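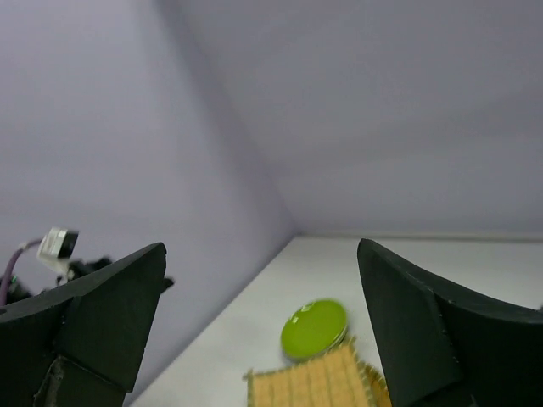
What rules do you use for a shared two-arm table?

posted by tablebound

We have a small two-arm setup at work that does kitchen tasks, mostly plates, mats and a dish rack. Several of us share it and everybody has their own habits. I have to write one page of rules for it by April. Is there a standard I should copy, or do people just write their own?

My manager wants it to cover speed, gripper wear and who is allowed to reset things.

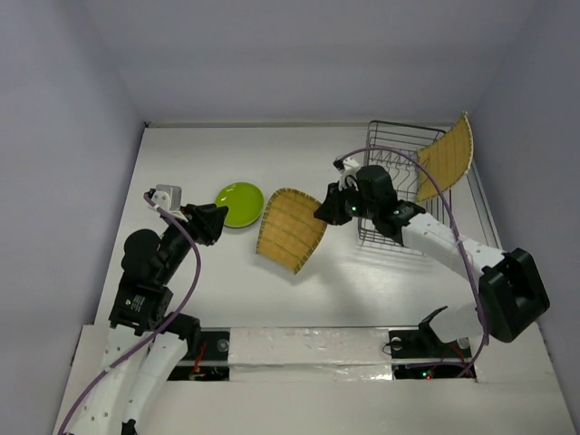
We run both arms at the same time, so whatever I write has to deal with the middle of the table, where they can both reach.

Dinesh Bhatt

Start with ISO 10218 and your own risk assessment. The page on the wall comes after those and doesn't replace them. At Hirken ours says:

Hands stay outside the walls while either arm has power.
One named person holds the stop button for the whole run.
Only one arm in the shared zone unless the task was signed off for both.
Speed limit of 300 mm per second for any new task.
Check finger pads every 126 cycles and write down what you find.

Woven items get their own line - slats and fringe can snag, so grip force is set low and raised in steps.

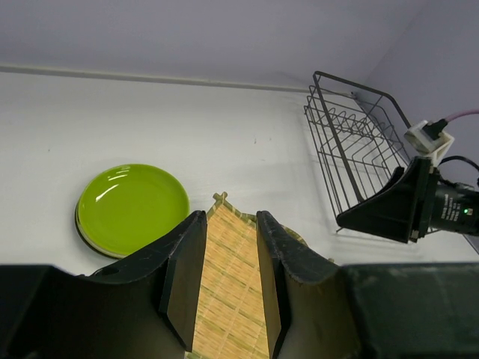

cobblerow

Dinesh's list is fine but the pad check is too rare for us. We look at them at the start of every shift, takes 2 minutes. Also log who changed the grip force. We lost a morning to that once.

Pluvorach

just write your own, the standards are long and no one reads them

tablebound

Thanks. I'll take the stop button rule as it is and do pad checks per shift.

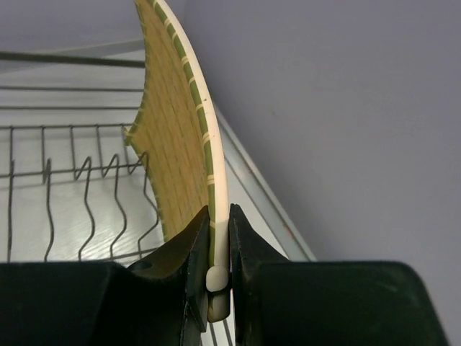 For the thin-handled items I'm adding a rule that they are gripped at the stem only, and that the path past the rack gets a slow dry run first. The draft is at 17 lines now, so I need to cut a few before it goes up.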